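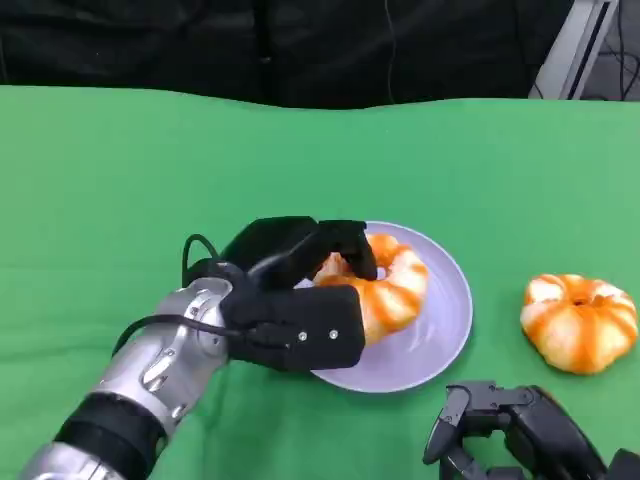

Mali Lougher has a simple test for every machine that comes to her workshop in Ornden. Can it clear a table after tea? "Not a big dinner," she says. "Only tea. Plates, buns, something small that rolled away."

For now her answer is no, or not without help. I visited her and her colleague Dace Ķēniņš in December, and we spoke again this spring, when they had finished a long series of trials which they call Sultana. The name comes from the first object they could not pick up.

In Sultana the two women made 2,209 attempts at small table chores. Lougher keeps the results in a paper notebook. She does not like to speak of success in percent. "If I tell you 90, you will think it is nearly finished," she says. "But in a kitchen, 10 failures in a hundred means you have bread on the floor every day."

Bread is a subject that comes back often. Ķēniņš worked in a bakery in Filtivthorpe before she studied engineering, and she remembers how fast the older bakers moved. "They took the bun and they were already looking at the next one," she says. "The hand knew how strong to press. We must write this down in numbers, and I still don't know all the numbers."

I asked her if the fingers are the difficult part. She thought for some time before answering.

"The fingers became much better. Closing them is easy – the question is when to stop closing. And also the hand covers the thing it wants to hold, so in the last moment you see less than before."

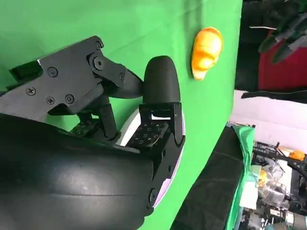 The gripper at the green table, with a small orange-yellow piece beside the fingertip.

Lougher is more impatient. A shop owner from Nukeck asked her last year for a machine to fill the bread shelves before opening. She told him to wait, and he was not happy. "He showed me a video from the internet. I asked him how many times they filmed it."

Would she have one in her own home? "To carry laundry up the stairs, yes, tomorrow. For the table I give it 2 more years, and then I will say 2 more years again."

Ķēniņš laughed at this, but she did not disagree. She wants to go next to soft bread and thin cups, and to leave the tablecloth on, with all its folds. "People do not live on flat tables," she said, and went back to her work.

2023-05-31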